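Sharing a Small Room: How to Sort Out a Messy Table

Some people live in a dormitory, where bedrooms are in one building and most things are shared. The rooms are often narrow, so a table has to do many jobs.

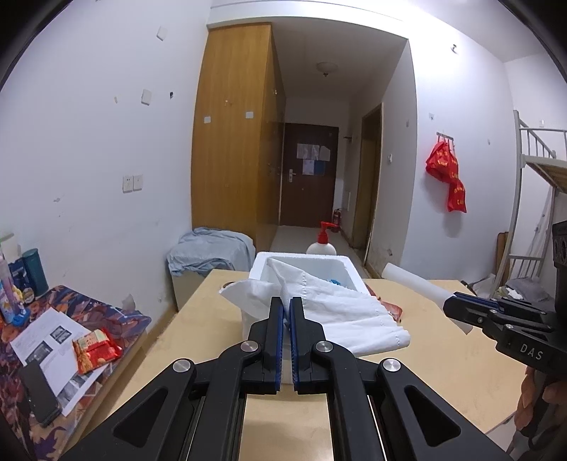 A towel in an open foam box, with a pump bottle standing behind it.

Why do tables get messy so fast?

A table is the easiest place to put something down. You come in with a towel, a snack and a phone, and all three land on the nearest flat spot. In a big house they might be spread over four rooms. In a dorm they pile up together.

Gareth Naylor looks after a student building called Cukthorpe, which has 14 rooms on each floor. He asks new students to clear their tables every Friday before tea. It takes most of them a few minutes.

What goes first?

Start with the rubbish. A torn snack wrapper is easy to miss when it is partly hidden under a towel, so lift up anything made of cloth and look underneath. Soft plastic wrappers do not go in the paper recycling. Ask a grown-up which bin your town uses.

Next, do the cloth things. Shake out a crumpled towel and feel it. If it is damp, hang it up. A damp towel left in a heap starts to smell musty, and that smell comes from tiny living things called microbes. They grow well where it is moist and there is not much moving air.

Then stand the bottles along the wall, where elbows will not knock them over. Keep the ones you eat or drink from away from the ones used for cleaning. Never open a bottle if you don't know what is in it.

What is a foam box made of?

White foam boxes are usually made of a plastic called polystyrene. It is puffed up into little beads and pressed into shape. Most of the foam is air, which makes it very light. The trapped air also slows heat down, so these boxes are often used to carry cold food. An old one can be used again for storing light things, but keep it away from heaters and stoves.

Try it at home

Choose one table or desk. Make 2 piles, one for things that stay and one for things that belong somewhere else. Put the second pile away before you start on the first.

Word list

Dormitory: a building where many people sleep, often students.
Wardrobe: a tall cupboard for clothes.
Microbe: a living thing too small to see without a microscope.

Written by Dalibor Kadlec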